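Speaker notes - Bins, tape and pushbuttons: collecting grasping examples on a small budget of floor space
Workshop session, second half. Keep to time. Questions at the end only.

Opening. Say what the talk covers: how we gather examples for a policy that moves small switchgear parts between bins, and which decisions made before recording turned out to matter. No results on the policy itself. Those belong to the July report and I will not be drawn on them.

Define an example early. One example is one complete attempt at one part, from open fingers at the start pose to open fingers at the end pose, with wrist view, overhead view, joint positions and finger opening all on the same clock. Failed attempts are kept and labelled. A deleted failure is a gap in the data that you will not find again.

The parts. Pushbutton assemblies: coloured head, collar, square contact block with screw terminals. Awkward for a two-finger grasp, as the head is round and the block is square, and the good grasp depends on which way the thing is lying.

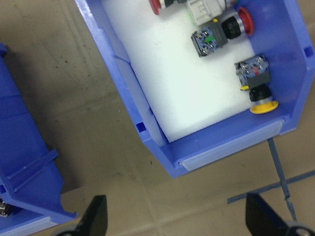
Grasp choice is left to the operator, within limits. Our first protocol specified a grasp on the contact block every time. Operators followed it, and the data came out very uniform and of little use whenever the block lay against a bin wall. The present protocol allows block or body, never the screw terminals. The operator enters the choice at the end of the attempt with a single key. It costs a few seconds and it is the most useful label we have.

Pause. Ask who in the room records the grasp type. Expect few hands.

Numbers for the pilot: 105 examples collected, 31 of them failures. Of the failures, most were slips after first contact. Do not quote a percentage. The pilot was too small and one operator did nearly all of it.

Layout next. The work surface is divided with blue tape. The cells are there so that a bin position can be written down as a row and column and set up again by someone else. We tried printed markers under the Kerska protocol and went back to tape - it can be shifted in a minute and it does not need software.
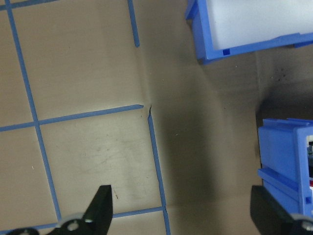

Notes and protocol by Regula Marti
Revised 2026-06-05

Tape has one drawback worth admitting. A policy can learn it. If the bin is always squared up to a line, the line becomes a cue, and performance drops when the line goes. Mitigation: bin yaw is drawn from a list before each block of recordings, and the operator may not straighten the bin afterwards. The habit of straightening is strong. Mention the Dumammont set, where we had to discard a whole block for this.

Wrist view versus overhead view. The wrist view gives detail at the fingertips and loses everything else on close approach. A bin wall can fill the middle of the picture. The part may be out of sight entirely. People new to this want to throw such segments away. We keep them, for the policy will meet the same view when it runs.
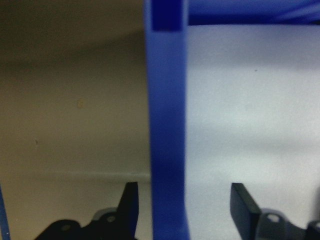
Approach near a blue plastic bar

Slow down for this one; it gets the most questions.

The fingers are wide at the base and narrow at the tip. Clearance therefore changes with depth, and an approach that looks fine from overhead can bring the finger base onto the rim. Operators are told to stop and back off in the same recording. The recovery is worth having. The Georgiou protocol restarts the recording instead, which gives cleaner files and teaches the policy nothing about backing off.

Wall approaches are scheduled. Left to chance, operators pick the easy part first and the difficult ones are under-represented. In the current plan 47 starts are set aside for parts placed close to a wall.

Synchronization: one sentence. Check the clocks at the start of every block, and again after any cable is moved.

Last picture is the whole cell. Leave it up during the site notes and the questions.

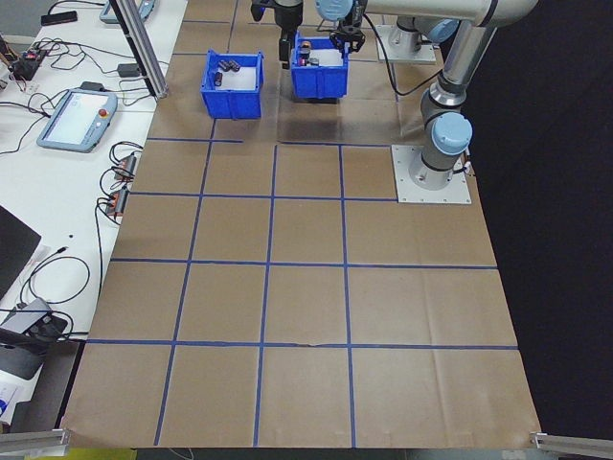

Trinotex workshop, July

Site notes for whoever repeats this. Fix the overhead camera before laying tape, and do not touch it afterwards. Keep the pendant on the side table within reach of the operator, emergency stop uncovered. Route cables away from the cells in use. Replace the paper when creases start to catch a bin foot, and log the replacement, as it changes the background in every view.

Staffing is 2 people per session, one driving and one resetting parts. They swap at the end of each block. The person resetting works from the placement list and does not choose positions by eye.

If asked about simulation: we have not used it for this task. Contact between a round collar and a flat fingertip was the hard part to model and we had the hardware free.

If asked about data access: the protocol and placement lists can be shared now. Recordings go out with the report, failures included.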